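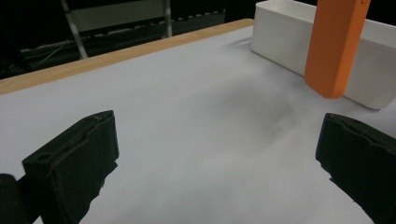
Offene Greiferfinger über der hellen Tischfläche, rechts oben ein orangefarbenes Teil vor einem weißen Behälter.

Enden. Das Automatisierungsunternehmen Cerkivley hat am Standort Enden die erste Phase seines Projekts Lustlow abgeschlossen. Erfasst wurden 1666 Vorführungen, bei denen Bediener einen handgeführten Greifer durch einfache Handhabungsaufgaben bewegen. Nach der Prüfung blieben 1161 Durchgänge für das Training der Steuerung übrig. Ausgesondert wurden vor allem Aufnahmen mit verlorener Positionsverfolgung oder unvollständigem Bewegungsablauf.

Die Aufgaben umfassen Greifen, Übergeben, Drehen und Ablegen. Bearbeitet werden leichte Konsumgüterteile, darunter Handyhüllen. Dünnwandige Teile mit umlaufendem Rand gelten in der Vereinzelung als schwierig, weil sich der Greifpunkt beim Schließen der Finger verschieben kann. Jeder Durchgang dauert im Mittel etwa 23 Sekunden. Gespeichert werden Kamerabild, Lage des Werkzeugs im Raum und Öffnungsweite der Finger.

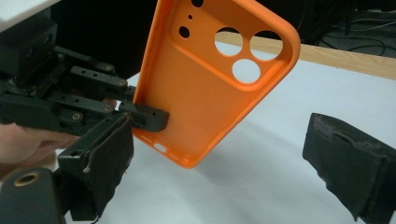

Warum wird die Aufgabe von Hand vorgeführt und nicht programmiert?
Bei wechselnder Lage der Teile müsste jede Greifposition einzeln hinterlegt oder aus einem Modell berechnet werden. Die Vorführung liefert Bahn und Greifzeitpunkt zusammen mit dem Kamerabild, sodass die Steuerung beides auf ähnliche Lagen übertragen kann.

Parallel dazu wurden beim Projektpartner Subramaniam 636 Durchgänge per Fernsteuerung am Roboterarm aufgezeichnet. Sie sind in den genannten Zahlen nicht enthalten. Beide Datensätze sollen getrennt und kombiniert trainiert und anschließend an denselben Aufgaben verglichen werden. Der Vergleich beginnt nach Angaben von Cerkivley im Februar.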